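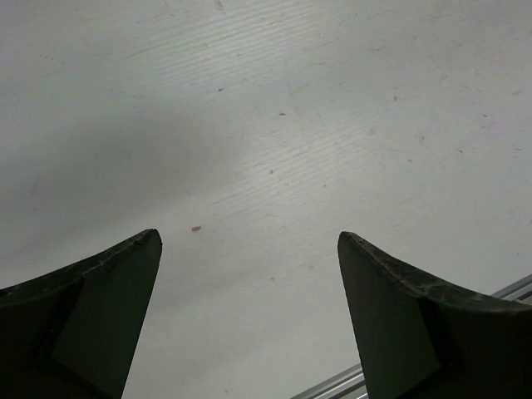
White worktop, Ridgeway

Hi Ignacio, here's where we are with the Hilthorpe clothing exchange as of December. I know the form asks for outputs first, so: 943 pieces of clothing and household linen went home with somebody this period, which is way up on what I promised you in the application (I was being careful!). Kids' coats went fastest, and we ran out of the bigger sizes before the first cold snap even got going.

Money next. We've spent $3,315 so far, mostly on rent for the Ridgeway room, the two secondhand sewing machines and the dryer repair. The dryer was not in the budget, I know. I moved the cost over from the van line, and I'd like your okay on that in writing when you get a minute. The 500 flyers are printed and nearly all gone. The school office took a big stack and the laundromat on Clesitz Street asked for more, so I may print again if there's anything left over. 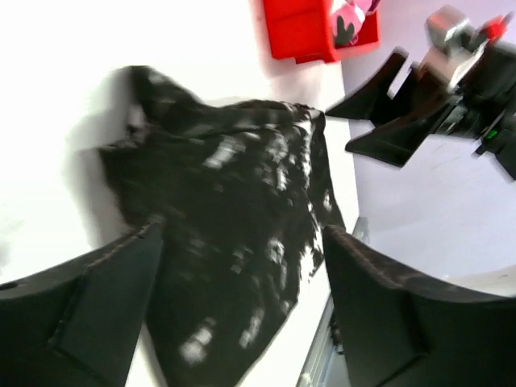
Photo: Hilthorpe Clothing Exchange

The mending nights are my favorite part and also the part that's behind. We planned six and have held three. Our sewing teacher hurt her wrist, and then the heat was out at Ridgeway for a week and a half, so we'll make up the other three after the holidays. People who came learned to sew on a button, fix a hem and patch a knee, and one dad stayed till 9 p.m. finishing a pair of snow pants! Thread ran low. Rekell, the fabric shop, has offered us their end spools at cost and I said yes on the spot.

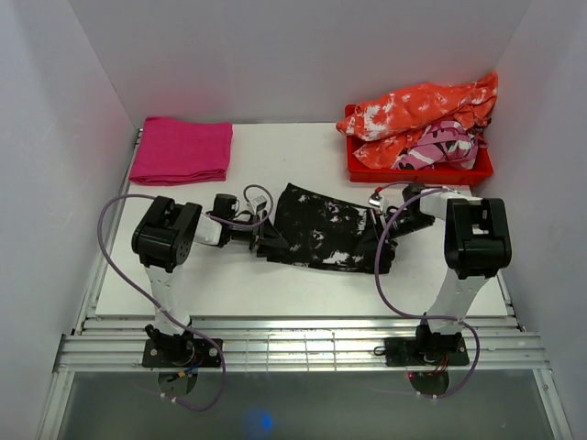
Sorting is still our slowest job. Donations come in faster than we can check them for stains and missing buttons, and the shelf labels I made in the fall don't match what people really bring us (hardly any shirts, tons of towels and scarves). I'd love for everything to end up folded as nicely as that pink towel, but a lot of our stock still looks more like the pile spilling over the red tray. So I'm redoing the labels and adding a second sorting hour before we open.

Still to do before the final report: the family survey, the missing van receipt, and a price for shelves on the long wall. Could you tell me if shelves count as equipment or supplies? The guidelines say both.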